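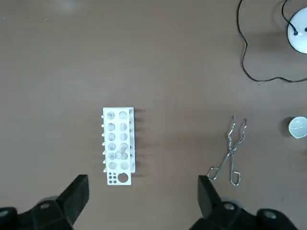

About Stumimach

Stumimach is an equipment planning office in Arnville. We help teaching and testing laboratories decide whether to buy a bench robot, what to buy with it, and how to pay for it over its working life. We do not manufacture robots and we do not take commission from the companies that do. Our income is the fee agreed with the laboratory before work starts.

The office was opened by Mingxuan Zeng, who had managed equipment purchasing for a group of college chemistry departments. Savvas Deligiannis joined as technical lead and is responsible for bench trials and acceptance testing. The staff now numbers 8.

What we plan for

Most of our clients want a single arm for bench work: moving test tubes in and out of racks, handling small cups, picking up hand tools such as crucible tongs, and clearing a table between sessions. The loads are light. The difficulty is in the objects. Clear glass is hard for many cameras to locate, a tube that leans in its hole needs a different approach angle from one that stands straight, and bare metal throws highlights that change with the room lighting. A quote that lists only reach and payload says little about any of this.

For that reason we ask every client for an object list before we look at a catalog. The list gives the outside diameter, height, material and normal resting position of each item the arm will touch. Racks are listed separately from tubes. Cables that cross the work surface are listed too, with the device they serve and whether they can be rerouted.

How a project runs

A standard project has 5 stages.

1. Task survey. We visit the laboratory and record the work as it is done by hand, including pauses, spills and rework.
2. Object list and bench drawing. Both are signed by the client before the next stage.
3. Budget. Purchase and running costs are set out on separate sheets.
4. Bench trial. Candidate grippers and cameras are run against the client's own glassware, or a matching set, at our Arnville bench.
5. Purchase file. Specification, quotes, acceptance test and payment schedule, ready for the client's purchasing department.

Clients may stop after any stage and keep the documents produced up to that point. Stages 1 to 3 are often ordered alone by schools that need a figure for the next budget year.

What goes in the budget

The arm is usually the largest line on the first sheet. It is seldom the line that causes trouble. We require entries for the gripper, spare fingers, wrist camera, mounting plate, power and data cabling, guarding, operator training, software renewal, and replacement glassware during setup. Where an entry is zero, the sheet says zero. Blank cells are returned to whoever wrote them.

Running costs are projected over the period the client expects to keep the equipment. Finger wear is entered from trial data where we have it and from the supplier's service interval where we do not. The source is marked beside each figure.

Bench trials

A gripper is not recommended until it has completed 600 pick-and-place cycles on the client's object list. Failed cycles are logged by type: missed grasp, dropped item, contact with the rack, contact with a neighboring item, camera failure. The log is handed over complete, including runs made before any settings were adjusted.

We maintain two trial layouts. Soson is the sparse layout, with one rack and one tool on a plain table. Amin is the crowded layout, with powered devices and their cables left on the work surface. Equipment that passes on Soson and fails on Amin can still be a sound purchase for a laboratory that keeps its bench clear, and the report will state that condition.

Lead times

Allow 18 weeks from the signed object list to delivery of the purchase file if a bench trial is included. Laboratories whose funding closes in April should contact us in the preceding fall. We do not shorten the trial to meet a funding date, but the budget stage can be issued first as a separate document.

Contact

Planning inquiries go to Mingxuan Zeng. Questions on trial methods, log formats and acceptance tests go to Savvas Deligiannis. Please include a bench drawing if you have one; a hand sketch with dimensions is sufficient.

Page last revised 30 November 2024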